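Do You Need the Protection Plan? I Read One to Find Out
By Định Ông 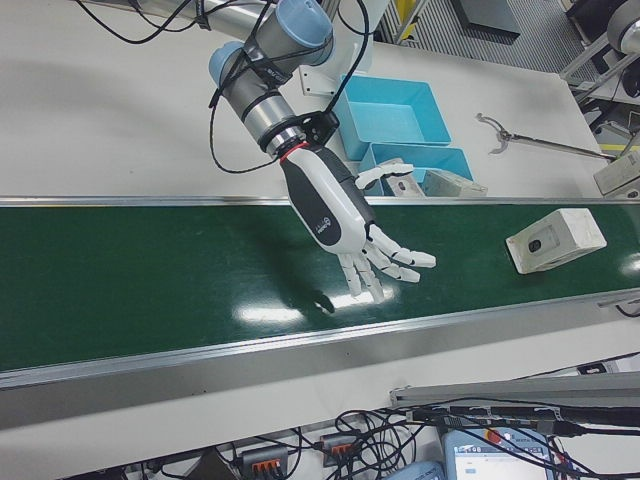
A robotic hand over a green conveyor belt.

Mar 12, 2023

Last month I asked readers in Clernenberg to send me the paperwork for any extended warranty they had bought, along with a note saying whether they ever used it. Thank you to everyone who went digging through kitchen drawers. Most of what came in was receipts. Very few people could find the terms, and two of you wrote back to say you had no memory of buying a plan until you saw it on the bill.

The most complete packet came from Đức Giáp, who bought a washing machine last July for $1,316 and was sold a Flarnia Complete Care plan at the register. He kept everything, including the brochure, and he let me borrow it. I have now read the contract twice. I would not call it a scam. I would call it a product that sounds much bigger at the counter than it does on paper.

Start with the length. The brochure says "three years of worry-free coverage." The contract says the plan begins on the day of purchase, and the washer already came with a year of coverage from the manufacturer. During that first year Flarnia sends you to the manufacturer for nearly everything, apart from power surge damage, and even that has its own page of conditions. So Đức is paying for three years and getting most of his benefit in the last two. The salesman may not have known this. The person who wrote the brochure surely did.

Then there is the word "complete." I went looking for what Complete Care leaves out, and the list of exclusions is longer than the list of things covered. Hoses are out. Door seals are out if the damage comes from "normal use," and I would like to hear what other kind of use a door seal gets. Rust is out, and so is noise. A machine that shakes itself across the basement is covered only if a technician finds a failed part, and if no failed part is found, you pay for the visit.

I called Flarnia to ask how much that visit costs. The first person I reached said there was no charge. I read her the paragraph and she put me on hold, then came back and said it would depend on the local service company. She was pleasant about it. I asked whether she could tell me who that was for our zip code, and she said I would have to open a claim first. I don't own the washing machine, so that was as far as I got.

The plan is sold by Flarnia but the claims are handled by an outfit called Mirnidach, named once, near the end of the contract. This sort of arrangement is common enough and there is nothing wrong with it by itself. What bothers me is that the phone number printed on the brochure goes to Flarnia's sales line. If your washer quits on a Sunday night with a load of wet towels in it, you want the claims number. Write it on the front of the folder in marker.

Now to the part of the contract I found hardest to swallow. If Mirnidach decides your machine costs too much to fix, it can replace it with one of "like features" or give you a store credit. The size of the credit is based on the current price of a comparable model, and Mirnidach picks the model. Once that happens the plan is finished. There is no refund for the unused time, and the new machine isn't covered unless you buy another plan. I can see the logic from their side. I just don't think anyone at the register explains it, and Đức says nobody explained it to him.

To be fair, some readers came out ahead. One woman on the north side of town had a refrigerator control board replaced and paid nothing. She waited a while for the part and lost some frozen food, but she got a small food loss payment after sending in photos and a grocery receipt. She would buy the plan again and told me I should stop being such a grouch. Noted. Another reader had a dryer fixed on the first visit with no argument at all. These things do happen, and if I left them out I would be doing what the brochure does, only from the other direction.

But a happy customer doesn't prove the price is right. A plan like this is insurance, and the seller has to bring in more than it pays out or it wouldn't be in the business. That is fine when you are insuring a house, where a fire could ruin you. A washing machine is a different matter. Losing one is a nuisance and a bad week for the checkbook, and most households could cover it by setting a little money aside each month in plain savings. If the washer keeps running, you still have the money. I have never seen a brochure mention that.

I know that not every household can put money aside, and I won't pretend otherwise. If a surprise repair bill would mean missing rent, a plan may be worth paying extra for. In that case, please ask for the full contract before you sign and read the exclusions while you are still in the store. If they tell you it will come by email later, tell them you'll decide later too. When I asked at the counter for a copy to take home, I was handed the brochure, twice.

A few other things worth checking. Your credit card may add time to the manufacturer's coverage, though fewer cards do than used to, so call the number on the back and don't go by what a friend told you. The plan itself may have a cancellation period. Đức's does, and he had let it pass before he ever opened the envelope. Some plans also renew by themselves and keep billing the card on file. His doesn't, but a television plan sent in by a reader over by Đinh Appliance does, and she had been paying for coverage on a set she gave to her nephew.

Speaking of Đinh, I stopped in to ask what they tell customers. They sell a plan too, a shorter one, and the man at the desk showed me the full terms without my having to push. He said he doesn't buy it for his own appliances. He also said to clean the drain filter and stop overstuffing the drum, and he didn't charge me for that.

Đức, for his part, is keeping his plan, since it is paid for and he can't get the money back. The washer runs fine so far.

If you have had a claim turned down, I would still like to see the letter. Please black out your account number before sending it. Copies are better than originals, and I can't promise to return anything with coffee on it. Next issue I plan to look at gym contracts, so if you have one of those in a drawer, pull it out while you are in there.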